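Zwischenbericht der Robotik-AG an den Förderkreis
27. Oktober 2023

Liebe Frau Chan, liebe Mitglieder des Förderkreises,

zuerst einmal ein herzliches Dankeschön, auch im Namen der Schülerinnen und Schüler! Als wir im Sommer unseren Antrag für das Projekt Pinlow abgegeben haben, war das Ganze ja noch eine ziemlich kühne Idee auf zwei Seiten Papier: Jugendliche bringen einem Greifer bei, mit Wäsche umzugehen, und zwar mit Bewegungen, die sie selbst vormachen. Inzwischen ist daraus eine richtige kleine Werkstatt geworden, und ich freue mich sehr, Ihnen davon erzählen zu dürfen.

Seit den Ferien nehmen wir mit dem Handgreifer auf. Bis heute sind 398 brauchbare Durchgänge zusammengekommen, geplant sind bis zum Ende des Schuljahres 558. Aussortiert haben wir 145, meistens wegen verwackelter Bilder oder weil beim Start der Aufnahme noch jemand am Kabel herumgenestelt hat (das ist inzwischen viel besser geworden). 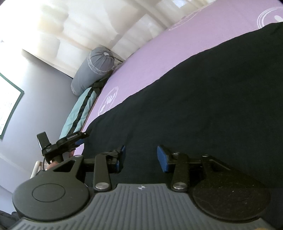 Unathi Mofokeng und Naledi Mkhize haben sich vor allem um die Reihenfolge der Übungen gekümmert. Angefangen haben wir mit großen Stoffen, also Decken und Laken, bei denen man zunächst nur eine Kante fassen und ein Stück ziehen muss. Das klingt einfach, aber bis alle ein Gefühl dafür hatten, wie langsam »langsam« sein muss, ist doch mancher Nachmittag vergangen. Naledi hat dazu einen Ablaufplan geschrieben, den wir jetzt vor jeder Sitzung gemeinsam durchgehen, und ich möchte ihn im nächsten Jahr auch der neuen Gruppe in die Hand geben.

Danach kamen die Kleidungsstücke an die Reihe, und da wurde es erst richtig spannend! Dunkle Stoffe machen uns mehr Mühe als helle, weil die Falten in der Auswertung schlecht zu erkennen sind. Chantelle Mthembu probiert deshalb verschiedene Tageszeiten und Lampen aus und führt darüber sehr gewissenhaft Buch. 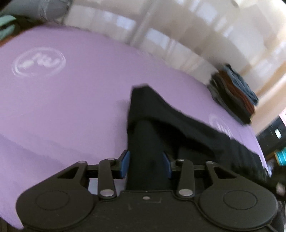

Projekt Pinlow: schwarzes Kleidungsstück zwischen den blauen Greifbacken.

Zum Geld: Der Posten für Ersatzteile ist fast unberührt, dafür haben wir mehr Speicherplatz gebraucht als gedacht und eine zweite Festplatte gekauft. Den Beleg finden Sie in der Anlage. Wenn Sie einverstanden sind, würden wir den Rest des Postens gern ebenfalls für die Datensicherung verwenden.

Im November wollen wir mit dem Zusammenlegen beginnen und die erste Auswertung rechnen lassen. Schauen Sie gern einmal an einem Nachmittag vorbei, die Gruppe würde sich wirklich freuen.

Mit herzlichen Grüßen
Anel Fourie
Leitung der Robotik-AG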